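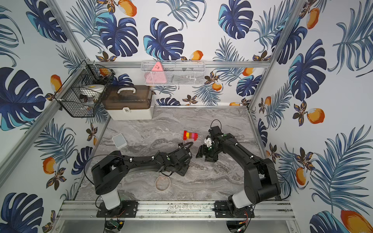

Monstera leaves, palm fronds and orange fruits over gray marble pattern.

Identity and Packaging for Sharifi Dried Limes
Raghavendra Warrier and Babak Alipour
Project report, Packaging and Identity Studio, Rinbridge

Background

Sharifi is a small food company in Mamitbridge which sells dried limes, whole and ground. It was started in 2018 and until now it has sold mostly to restaurants, in plain bags with a printed label. In our project we were asked to make a new identity and a retail package for customers who cook at home and who maybe never used a dried lime before. The work took 11 weeks and was done by the two of us together.

Dried limes are common in Persian and Gulf cooking. They are brown or black, hard, very light in weight, and they do not look delicious. A person who does not know them can think that the product is old or spoiled. This was the main difficulty of the project. The owner told us at the first meeting that customers at the market pick up a bag, look at it, and put it back. We wrote this sentence on the first page of our sketchbook and came back to it many times.

Research

We began by buying the products of other companies and putting them on one table. Most of them use a clear bag with a green lime on the label. We think that the green lime makes a problem, because the customer sees a fresh fruit in the drawing and a black ball behind it, and the two do not agree. Some expensive brands go to the other side and hide the product completely in a black tin. These look good on a shelf but they could contain tea, candles or shoe polish.

Babak grew up with this ingredient and Raghavendra did not know it at all. This difference was useful. When Babak wrote a text for the back of the package, Raghavendra marked every place where he did not understand what to do. For example, the first text said "pierce and add to the stew." He asked with what tool to pierce, how deep, and if the lime should be taken out before eating. All these answers are now in the final text.

We also made short interviews with shoppers in front of the grocery store in Mamitbridge. We asked what they would do with the product if they got it as a present. Many said they would put it in tea, which we had not expected and which is in fact a correct use. From this answer came the decision to print a tea recipe together with the stew recipe.

Name and logo

The company wished to keep its name. We proposed to remove the word "Imports" from the old logo, as it says nothing about food. The new logo is the word Sharifi in lower case letters, drawn by hand and later corrected on the computer. The dot over each letter i is not round but has the slightly pressed shape of a dried lime. At small sizes the shape was lost, so we made a second version with larger dots and more space between the letters. This version is used on the lid and on everything narrower than a thumb.

Color was discussed for a long time. Our first palette was brown and cream, and in the class review it was said to look like a coffee brand. We agreed with this critique after some days. The final palette has a dark brown taken from the skin of the fruit, a warm yellow taken from the inside when it is broken, and a pale pink which has no origin in the product. The pink is there to separate the ground lime from the whole lime. We are still not completely sure about it.

Package

We made two rounds of prototypes. The first was a folded paper box with a window in the shape of the fruit. It was cheap and it stood well, but the limes moved inside and left dark powder on the window. After being carried in a backpack for one afternoon, the box looked dirty from inside.

For the second round we used a short cardboard tube with a paper lid. There is no window. Instead, the side of the tube shows a large drawing of one dried lime cut in half, with the dark skin and the yellow light coming through it. The customer sees the true color of the product but sees it drawn with care. The lid of the whole lime tube has a small printed diagram of how to pierce the fruit with a fork.

The tube costs more than the bag. We asked for a price from Fleston, a printing company which already makes labels for Sharifi, and the owner found it acceptable for the retail product only. The restaurants will continue to receive the bags, now with the new label. For this reason we designed the label so that it can be printed in one color on brown paper.

Typography

The front uses few words: the logo, the name of the product, and the weight. In the early versions we also had "sour, smoky, floral" under the name. Our teacher asked who had tasted smoke in it. We tasted again and took out "smoky." Persian text is placed on the opposite side of the tube in the same size as the English, so either side can face the shelf. Matching the two scripts was the slowest part of the work. A Persian typeface at the same point size looks smaller next to the Latin letters, and we adjusted it by eye, print after print.

Problems and next steps

The adhesive label on the tube opens at the seam when it is kept in a humid kitchen. Fleston suggested a longer overlap, but this covers part of the ground lime recipe, so the recipe must be edited again. We also did not test the pink under store lighting. The owner wants to show the tubes at the food market in November, and before that we will deliver the corrected print files and a short guide with the logo sizes and color values.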